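Lokeo Home Workrooms mailing list
Subject: Re: pale surfaces and little dark specks (long, sorry)
Date: July 31, 2019

Hello all,

I've been meaning to answer this since I read it over breakfast, and then the morning got away from me, so please forgive me if somebody has covered it while I was hunting for my glasses. I'll leave the original message in, as I know several of you get the digest and lose the thread.

> Hi everyone. New member, mostly sewing and a bit of bookbinding. I'm
> finally getting a proper workroom after years at the kitchen table
> and I've been reading the archive about light versus dark surfaces.
> My heart says off-white, because the room faces north and needs all
> the help it can get. My sister-in-law says I'll regret it inside of
> a month and that every speck of lint and pencil dust will show.
>
> I was also thinking of having something soft and gray next to it,
> for setting down things I don't want to scratch. Does that look
> patchy? Would it be better to have the whole thing one material?
> And what do you all clean the pale stuff with? I have about 300
> dollars to spend on the lot, and I'd sooner spend it once.
>
> Thanks in advance, and thank you for such a useful archive.

First of all, welcome! You have found a very patient group of people who can talk about drawer liners for longer than you would believe. And congratulations on the workroom. I did my years at the kitchen table too, and I still remember the first evening I left a project out overnight and didn't have to clear it for supper. I went in twice in my nightgown just to look at it.

Now, your sister-in-law is right that you will see everything. I have lived with off-white for a good long while and I can tell you that thread ends, eraser crumbs, pepper (I eat lunch in there, I know I shouldn't) and whatever it is that drifts in from the street all show up as plain as day. Where I part company with her is on the regret. I want to see that stuff. When I worked on a dark walnut-colored table I would lay out a piece of white linen, feel very pleased with myself, and pick it up later with a gray smear along the fold. The dirt had been there the whole time and I simply couldn't see it. With a pale surface I wipe it down before anything good goes on it, since it practically asks me to.

The other thing in its favor is the light. My room at Orngate is on the shady side of the house, with a big maple right up against the glass, and by December I'm down to a couple of usable hours. A pale surface gives a surprising amount of that back. You'll notice it most when threading needles or lining up a cut, when the light comes up at your hands from below as well as down from the lamp. I've heard it said on this list that white is harsh on the eyes, and I think that's true of a bright, shiny white under a strong bulb. Something a little off, with a touch of green or gray in it, is much kinder. I could look at it all afternoon, and frequently do when I ought to be working.

As to whether pale and gray look patchy together, I don't think so at all. I like a smooth surface and a rough one side by side. Your eye finds the boundary right away, and so does your hand after a week or two, and you stop setting things down in the wrong place. 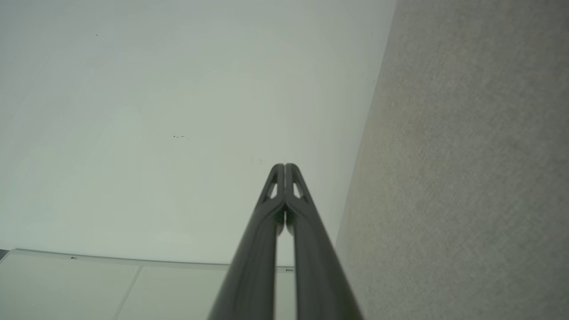 Smooth off-white beside textured gray, with a few specks on the pale side.

You'll get a fair idea of the worst of it from that. There's a little cluster of dark specks toward the left, one tiny dot all by itself farther up, and a faint smudge nearer the middle. I'd call that an ordinary amount. If you can look at it without reaching for a cloth then you are a calmer person than I am and you should buy the off-white with a clear conscience. If it's already making you itch, well, better to know before you spend the money. Look at the gray, too. It has a warm, speckled sort of color to it, and a few specks more would vanish into that completely, which can be a blessing or a nuisance depending on whether you've just dropped a pin.

On cleaning, I'm afraid I have opinions. I start dry, always. A soft brush or a dry cotton cloth takes off anything loose, and it's astonishing how many marks turn out to be loose. If you go straight in with a damp cloth you can turn a harmless bit of pencil dust into a gray streak, and then you've made yourself a job. For whatever stays put I use warm water with the smallest drop of dish soap, wrung out hard, and then I go over it again with plain water and dry it off. A smudge from a hand is usually just skin oil and needs the soap. A speck that laughs at the soap is, in my experience, either ink or a tiny nick with dirt in it, and for those I'd try a fingernail before I tried anything out of a bottle.

Please don't use scouring powder. I did, years ago, on a table I was very fond of, and I rubbed a dull patch into it about the size of a saucer. Every bit of grime in the house went to live in that patch from then on. I bought a bottle of Marino surface polish to try to bring it back and all it did was make the rest of the table shinier, so the dull place stood out more than before. I ended up keeping a plant on it — a very handsome plant, but still.

For the gray side, whatever you choose, get something you can lift out or at least turn a vacuum nozzle on. I'd stay away from gluing it down. I know the glue people on this list will write to me about that, and I do see the case for it, as a loose edge that rides up under your wrist is maddening. But textured material collects thread like nothing else, and sooner or later you'll want to take it outside and give it a good shake. A few dots of double-sided tape at the corners have held mine through all sorts of abuse. A lint roller is fine for the top fuzz, and an old toothbrush for the place where the two materials meet, as that little edge gathers crumbs the way the bottom of a toaster does.

Since you asked about money, 300 dollars should do it if you're willing to shop around a bit. The Arkanard place out past the feed store sells offcuts from the back, and I paid 55 dollars for a pale piece there that was more than I needed. It had a scuff on one corner, which I put against the wall. Call before you drive out, as they don't keep to any hours I've been able to work out, and bring a blanket for the back of the car. Ask to see the piece in daylight, too. I once came home with what I thought was off-white and found in my own window that it was distinctly pink. I have nothing against pink, but it made every blue thread I owned look purple.

One more idea, and then I'll let you get on with your day. Before you commit, bring home the biggest samples they'll give you, put them down together where the work will go, and leave them there for a week. Sew next to them. Drink your coffee next to them. Don't wipe them until the end. I put that off the last time I changed my setup, thinking I knew my own mind, and then I spent the better part of a winter wishing I'd gone a shade warmer on the gray.

I'd love to hear what you decide, and I'd especially like to know how the bookbinding fares on a pale surface, as I've only ever used mine for fabric and paper patterns. Does paste leave a shine when it dries? I've wondered about that ever since the thread on paste papers, and I don't believe we ever got an answer.

With warm wishes from a very sticky Orngate, where the fan is blowing my pattern pieces all over the floor,

A longtime member in the shady back room

--
You are receiving this message because you subscribe to Lokeo Home Workrooms.
To change to the daily digest, use the settings page.
Please trim quoted messages before replying.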